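Play Kitchen Table – Common Questions

Vireo Toy Library, Lurnside branch. Last updated Dec 6, 2020 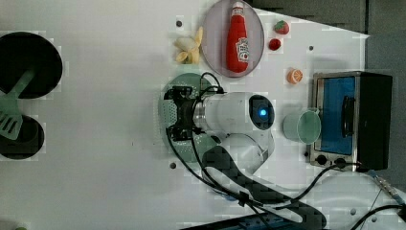 Same questions keep coming in so I'm putting them all in one place. If yours isn't here, write to Jessie Farquharson at the desk. Quick answers, sorry, busy season.

What do I get when I borrow the kitchen set?

Depends which bin you get. Usually a plate or two, a cup, a spatula, some play food (the banana and the strawberry are the ones kids fight over), a ketchup bottle. The toaster oven goes out separately. Ask for it when you book or it won't be in the bin.

How long can we keep it?

4 weeks. One renewal if there's no one waiting. In August we let it run longer because half the town is away.

Is there a deposit?

Yes. $20 for the bin, back to you when it's returned. Missing a strawberry won't cost you anything. Missing the whole bin will.

Does the toaster oven heat up?

No heat at home, please. It's for pretend meals. Don't plug it in, don't put real food in it. We take the cord off before it leaves the building – if yours still has one, call us and don't use it.

Do the pans go on a real stove?

No. Same goes for the plates and the microwave. Play only, even if it looks like something out of your own cupboard.

How do I wash everything?

Warm water, drop of dish soap, soft cloth. Dry it right away, esp. anything with a slot or little holes, because that's where the water sits. Play fruit gets a wipe, not a soak. Water gets inside and then it smells. No dishwasher, we lost most of a Grarkley set that way.

Can I wipe the toaster oven with a spray?

Spray the cloth, not the oven. Glass door comes up fine with a dry towel after.

My kid peeled the banana and now it won't close.

Leave it open. Really. Please don't glue it. Blair Semple repairs the food bin once a month and the glued ones are the ones she has to throw out.

What size table do we need?

For two kids, a plain table at kid height, 140 cm long or more. Ours at the branch is 160 and that's comfortable with the oven at one end. Put the oven on the end away from the door so it doesn't get knocked. Floor is fine too if you've got a mat.

Any tips for setting it up?

Big things at the sides, middle kept fairly clear for the cooking. Food on one side, pans on the other. Don't put out everything in the bin! Kids do more with a few things than with a heap. Ho-yin Chung runs the morning play group and swaps two or three items each week, keeps the rest in the closet.

What ages is it for?

Three and up for the full bin. Under three, tell us and we take out the small food first. A small round tomato or a cherry is the sort of thing that goes straight in the mouth. If you have a baby crawling around under the table, same rule.

Can I add our own stuff?

Sure. Empty clean boxes, wooden spoons, whatever. Just mark it with tape so it doesn't come back to us. We have a shelf of peoples' measuring cups already.

Something broke. Am I in trouble?

No. Put the bits in a bag, put the bag in the bin, write what happened on the card. Sharp edges – take it away from the kids right then, don't wait for the return date.

How do I pack it for return?

Pans and plates at the bottom, cup and spatula next, food in the drawstring bag on top. Check the ketchup cap is on. Oven goes in its own box, door taped shut with the paper tape (not duct tape, it leaves a mess on the glass). Check under your couch before you close the lid.

Where do I drop it off?

Side door on Paterson Street, ring the bell. Don't leave it on the step, it rained on one last month. If you can't get to us, Liviu Voicu does pickups with the van, you need to ask two days ahead.

Can our daycare borrow more than one?

Yes, up to three bins on a group card. Belmiro Serrano handles group cards, forms are at the desk or he can mail you one.

Do you take donations?

Play food and kid-size dishes yes, if they're clean and nothing is cracked. No glass. No more toy phones for now, we're full.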